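About Prumgate Pottery School

Prumgate is a small pottery school in Trandorton. We teach adults to work with clay, on the wheel and by hand, and we fire what they make in our own kilns. We also sell clay and glaze to people who work at home, and we rent shelf space and firing time to former students.

How the school started

Vilmos Barta opened the school after many years as a production potter. He had been making bowls and plates for restaurants and taught a Tuesday night class on the side. The class filled up, then a second one did, and the teaching took over from the restaurant work. The first room was above a hardware store and had one kiln, which tripped the breaker if anyone used the kettle. Students carried their clay up the back stairs.

The school moved to its present building when the hardware store closed. It used to be a dry cleaner's, so it had floor drains and good wiring already in place. The front room holds the wheels. The middle room has the hand-building tables and the slab roller, and the kilns are in the back behind a fire door. There are 2 electric kilns now. The larger one is called Suvarna, after the dry cleaner's sign that was still on the wall when we moved in. The smaller one never got a name.

What we teach

The beginner course runs for 5 weeks, one evening a week. Students learn to wedge clay, center it, pull a wall, trim a foot and attach a handle. The last session is for glazing. Finished work can be picked up after the final firing, and we send an email when it is ready. New courses start through the year, except in February, when we replace kiln elements and repaint the floor.

People who have finished the beginner course, or who have thrown before, can join the open evening classes. These don't follow a set plan. Students bring their own projects and the teacher goes from wheel to wheel. Some people have been working on teapots for a very long time.

Hand-building is taught separately. It suits people with bad wrists or backs, and those who want to make boxes, planters, tiles and other shapes that don't come easily off a wheel. We also run day workshops on single topics such as lids, slip decoration and plaster molds.

Clay and glaze

We use a white stoneware for most classes and a darker, grittier body for large hand-built pieces. Both are sold by the bag at the front desk. Our studio glazes are mixed in the back room under the Elico label, a name Vilmos had used for his restaurant ware. Test tiles for all of them hang by the sinks, labeled with the number of coats. Glazes can look quite different on the dark clay, so please check the correct row of tiles before you start dipping.

All of our studio glazes are lead free. Outside glazes may be used only if you bring in the label and a test tile first. One runny glaze can ruin a kiln shelf and every pot next to it.

Mugs

Most of our students want to make a mug, and we spend more time on it than on any other form. A good one takes several decisions about weight, lip and base, and the handle is where beginners struggle. We teach the pulled handle first. A plain white mug is useful to study before you start, and laying it on its side on a wooden table shows the curve of the handle and how far it stands out from the wall.
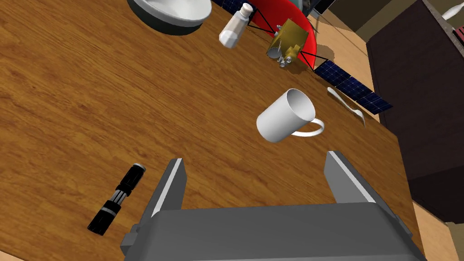 Handles are attached when the clay is leather hard, and the work then dries slowly under plastic. We ask students to keep the opening wide enough for their own fingers, allowing for shrinkage in the kiln. With a white mug lying on its side, you can look into the mouth and follow the loop of the handle in the same glance, and it is a good way to compare your own piece before it goes on the drying shelf.

Visiting and signing up

The front desk is open in the afternoon and during evening classes. You are welcome to come in and look around before you book. Course fees include tools, glazes, firing and your first bag of clay. Extra clay is charged by the bag. Wear clothes you don't mind getting dirty, keep your nails short and bring an old towel.

Parking is behind the building, through the gate to the left of the loading door.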